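Kenard Pocket Controller for Phones

Clip-on game controller for Android and iPhone

The Kenard is a small clip-on controller for people who play on their phones and would like real buttons. It holds the phone in the middle, with a stick and four face buttons on the right and a direction pad on the left. There is no battery to charge. It draws its power through the USB-C plug, and in our use that takes very little from the phone.

We wrote the button layouts for it at Clumus, our two-room studio in Grasterley, after too many evenings of missed taps in our own runner game, Cortés. Touch controls are fine for a one-button game. Once a game wants a jump and a dash at the same time, your thumbs start to cover the part of the screen you need to see.

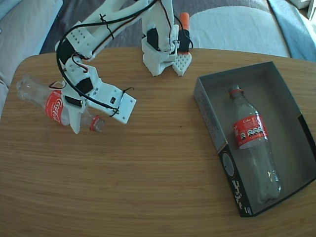

Most games that support controllers will pick it up as soon as you plug it in. For games that only accept taps, the free Kenard app lets you place a button anywhere on the screen and save the layout under the game's name. The app comes with 377 layouts already made, and you can keep up to 1032 of your own. Tap mapping works on Android only — iPhone players are limited to games with controller support built in.

What you get

Kenard controller
Soft carry pouch
Two spare thumb caps, one tall and one flat
Printed quick start card

Details

Connection: USB-C
Fits phones up to 9 mm thick, without a case
Cable-free, folds shut when not in use
Headphone jack on the lower left grip
Firmware updates through the app
Colors: gray, dark green

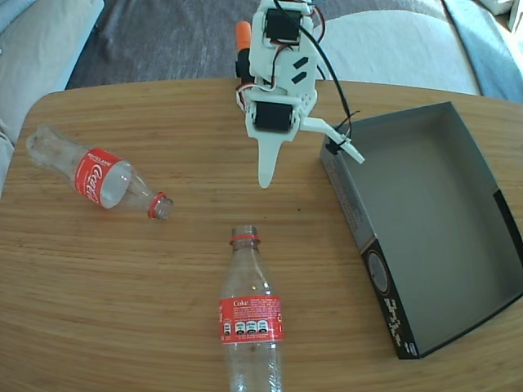

White arm with black servos over a wooden tabletop.

Known issues

The left shoulder button can register twice in firmware from before December. Update through the app and restart the phone. Thick cases need to come off before the plug will seat fully.

Shipping and returns

Orders leave Grasterley within 6 working days. Unused controllers can be returned in the original box for a refund. Thumb caps are sold separately if you lose one — ask for them by color when you order.

Page updated 1 September 2025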